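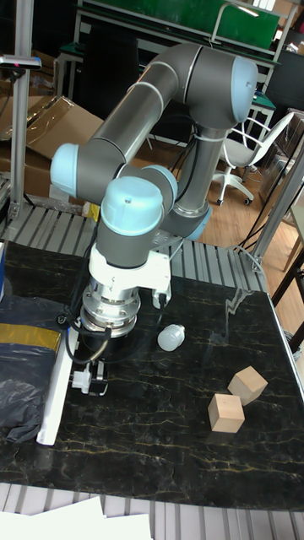
What does a student manipulation team do with an arm in its first month?

Mostly calibration. At the Prarnudgate robotics club, the first four weeks go to tool offsets, table height and the force threshold at which the arm must stop, and sorting or stacking tasks come after that.

Projects > Student Teams > Interviews

Overview Teams Task Sheets Results Contact

4 November 2018

Dewanti Manurung leads the Flakia team, which is preparing an entry for the tabletop class of the Kelemen student competition. The class requires one arm to pick small objects from an open surface and place them in positions given on a task sheet. Light wooden cubes and a small plastic bottle are among the team's practice objects.

Manurung described the cubes as the easier problem. "A cube has flat faces and you know its size. If the yaw estimate is within a few degrees, the fingers square it up when they close. When two cubes are nearly touching, you have to choose which pair of faces to grip, and the planner used to choose badly."

The original planner, called Iver after the folder it was kept in, ranked grasps by distance from the current tool position. It took no account of neighboring objects. Manurung rewrote the ranking in October so that each candidate is first checked for finger clearance on both sides. Candidates that fail are dropped before distance is considered.

The team logged 1,677 grasp attempts on cubes with the new ranking. Of these, 1,625 ended with the cube held at the lift height. Faizal Kwok, who maintains the logging code, classified the failures by hand.

"Most were pose errors," Kwok said. "The rest were contact with the table. We set the stop threshold low, so a light touch on the surface ends the attempt and counts as a failure. We could raise it and the number would look better, but then you start scraping the fingers."
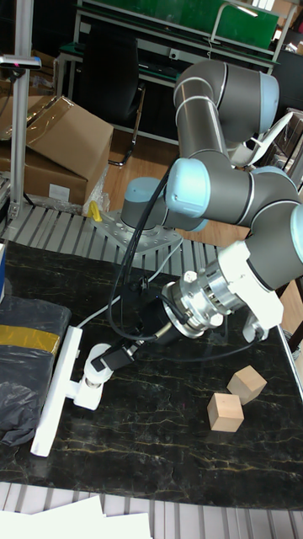 Gripper and wrist over the practice table, with two cubes at lower right.

The force-sensor readings are used in two places. During descent they trigger the stop. After the lift they are compared with a reading taken before the grasp, and the difference is used to decide whether anything is being held. Kwok said the second check was unreliable at first. "The cable to the gripper pulls on the tool side of the sensor. Change the wrist angle and the offset changes. For a light object that error is as large as the object's weight."

The team now takes the reference reading at the same wrist orientation used for the lift. It adds a short pause to each cycle, which Manurung considers acceptable under the time limit.

Translucent plastic is harder. Manurung said the segmentation step often returned only the cap of a bottle, and the grasp was then planned at one end. "It lifts, then it swings. We're trying a fixed offset from the cap toward the body, but that assumes you have the bottle's direction right."

Eleven students are on the team list this term. New members run the arm at reduced speed and work through the calibration sheet twice before they edit any motion code. Kwok would like the sheet shortened. Manurung would not.

Asked what remains before the entry deadline, Manurung listed the bottle offset, a retry rule for dropped cubes and the written safety procedure. The retry rule is in testing. The safety procedure has a title and two headings.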